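To: the list
From: Fiorella Villa
Subject: Re: Pads going shiny and jaw drifting on the hand-held gripper

Hi Hacer and everyone,

Sorry for the slow answer, I've had my head in the Skadurell cell for most of September and only surfaced this morning. I'll quote the bits I'm replying to so people who deleted the first message aren't lost.

Hacer Altıntaş wrote:
> We're on our second hand-held gripper at Clukcombe and it's doing the
> same thing the first one did. Fine for a few weeks, then it starts
> letting go of soft stuff. Towels okay, jackets hopeless. The blue pads
> look a bit polished at the tips. One finger also seems to close slightly
> ahead of the other one, so whatever you're picking up gets nudged over
> to the left before it's held.
>
> Questions:
> - do you clean the pads or just swap them?
> - how tight do you do up the finger screws? I've been doing them "tight"
> - is there a quick way to tell if the jaw is off centre without
> dragging everything back to the bench?
> - the arm gripper in the folding cell has the same fingers. Do you
> set them up the same way, or treat them as two different animals?
>
> Also Frerichs quoted me for a full finger set and I nearly fell off my
> chair, so if there's a way to get more life out of these I'm all ears.
>
> Hacer

Right, pads first, because I reckon that's most of your trouble.

Clean them, and clean them more often than you think. Ours have the same blue grid pattern, all those little raised squares, and what goes wrong is the gaps between the squares filling up with lint and whatever finish comes off the fabric. Once the gaps are full you've basically got a flat pad, and a flat pad on shiny nylon is useless. When you say yours look polished, have a look under a magnifier before you bin them. I had a pair I was sure were worn out and most of it came off with warm water, a drop of dish soap and an old toothbrush! Brush along the rows one way, then turn and do the other way, then rinse and let them dry properly overnight. Don't use solvent. I tried it once at the Noltimov place and the pads went tacky, which felt great for an afternoon and then they picked up every bit of fluff in the building.

If the corners of the squares are rounded over, though, they're done and no amount of brushing will bring them back. We swap ours at 4000 grips whether they look bad or not. I used to wait until somebody complained, and all that got me was a week of dud picks to sort through.

Swap both pads at once, by the way. I know it's tempting to do just the bad one when they cost what they cost. A new pad opposite an old one drags the cloth toward the new side as it closes, and then you'll be chasing a jaw problem you haven't got. I wouldn't be amazed if that's part of your drift, depending on what you did last time.

Now the screws. "Tight" is the wrong answer, sorry! The fingers are hollowed-out frames and there's not much meat around the screw holes. If you lean on them the frame twists a tiny bit, and a tiny bit at the screw is a lot at the tip. What I do is run all of them in until the heads just touch, close the jaw gently on a strip of card so the pads line themselves up face to face, and then nip the screws up a little at a time, going from one finger to the other and back. Then I put a dot of paint across each head and onto the frame. After that it's a two-second look at the start of a shift: if the paint line is broken, something has moved. I use yellow nail polish from the chemist and one bottle has outlasted two toolboxes.

Centring. The bench way is the gauge block and the feeler set, and you know that one. For a quick check out in the field I use a puffer jacket, and I'm not joking. I've got one I keep for the purpose, spread out on the bed in the spare room with the zip done up. The zip gives you a nice long straight line to aim at, and the quilting runs across it, so if the fabric gets pulled crooked you see it straight away in the stitching. Bring the gripper in low with one finger either side of the zip, stop before you touch anything, and see whether the two tips sit evenly about the line. Then close slowly. If one pad gets there first, the zip walks away from it.

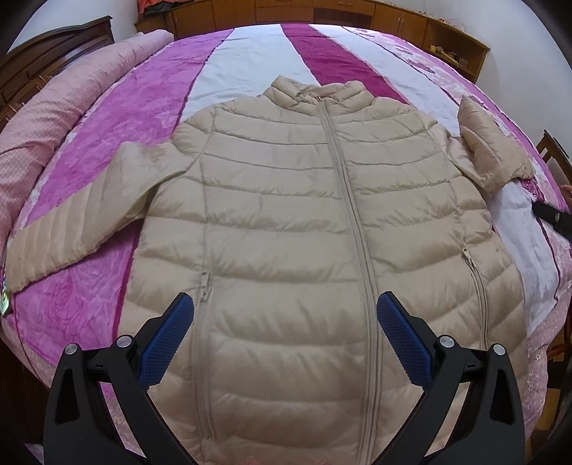
This page last modified: September, 6:40 pm. Archive copy of list message, plain text version.

A few things to watch when you do it. Line the tool up with the zip before you look at anything else, or you'll read a crooked wrist as a crooked jaw. I do the approach three times and only believe it if all three agree. And don't trust straight lines out near the corners of the view if your camera has one of those very wide lenses like mine. Everything bulges out there. My bedspread is all diagonal stripes and they come out as lovely curves, so I keep my eye on the middle and the zip and leave the rest alone.

If it does pull to one side, check in this order: pads, then screws, then linkage. I got that backwards the first time and had the whole linkage in bits on the kitchen table before I noticed one pad wasn't seated. It had a crumb of old adhesive behind it. Cost me an evening and a spring that I still haven't found.

For the linkage itself, the slop is nearly always in the pivot pins. Hold one finger still and wiggle the other. You want a bit of give but no click. If there's a click, pull the pin, wipe it, and look for a bright ring worn into it. Pins are cheap and you can get them from anybody, you don't need to go through Frerichs for those. A smear of dry lube and no more, please. Grease migrates to the pads sooner or later and then you're back at the sink with the toothbrush.

On your last question, same fingers but I do treat them differently. On the hand-held one, your hand sorts out a lot of small errors without you noticing. You feel the jacket slide and you tilt your wrist, and the pick works. The arm hasn't got a wrist that feels sorry for you. So for the arm at Skadurell I'm a lot fussier:

Pads get cleaned every 920 cycles, with the counter set to stop the cell so it can't be put off.
Jaw centre goes on the gauge block after every pad change, written in the book with initials.
The open position gets re-taught whenever a finger has been off, even if it went back in what looks like the same spot.
Paint marks same as the hand-held, but I check them with the arm parked and locked out, never by leaning in during a pause.

That last one's a bit of a soapbox of mine. The pauses in a folding cell look an awful lot like the thing being stopped, and it isn't stopped, it's waiting for something. Lock it out, hang your tag on it, then go in.

What I do keep identical between the two is the pad type and the date they went on. If the hand-held has fresh pads and the arm has old ones, the grips you record by hand won't hold up when the arm tries them, and you'll spend ages blaming the software people (who will spend ages blaming you). So when I change one I change the other, same afternoon, out of the same packet. Yes it uses more pads. It has still saved me a fair bit of arguing.

As for getting more life out of a finger set, I've had one pair going for three years. The frames hardly wear. What kills them is being dropped, or being stood tips-down on a bench. I made a little cradle out of foam from a camera case so the tool lies on its back with nothing touching the pads, and I haven't cracked a frame since. Have a look in the corners of the cut-out slots, that's where mine have always started to go. A white line in the black is a crack coming, even if it feels solid. Change that one finger before it lets go over something you care about.

Oh, and fabric choice for testing! You said towels okay, jackets hopeless. Towels will forgive anything, so stop testing on towels. Anything with a loop in it will hang onto a pad that's half dead. Use the slipperiest padded thing you can find, and grab it on a puffy bit as well as on a seam. If it holds on the puffy bit and drops on the seam, your pads aren't closing parallel. If it's the other way round, it's grip, so back to cleaning. Zipped pockets are good too if you have them, the slanted kind, as you can try the jaw on an angle and see whether it still comes together evenly.

Last thing, I've got 6 spare pads in a bag here from the old Noltimov order, never used, same grid. They're yours for the postage if your tips turn out to be properly worn. Send me your address off list. And if you do the zip check, write back and tell us which way it walked, I'd like to know whether yours pulls left with the tool turned over as well. If it swaps sides when you flip it, it's the jaw. If it stays put, have a look at how you're holding it.

Cheers,
Fiorella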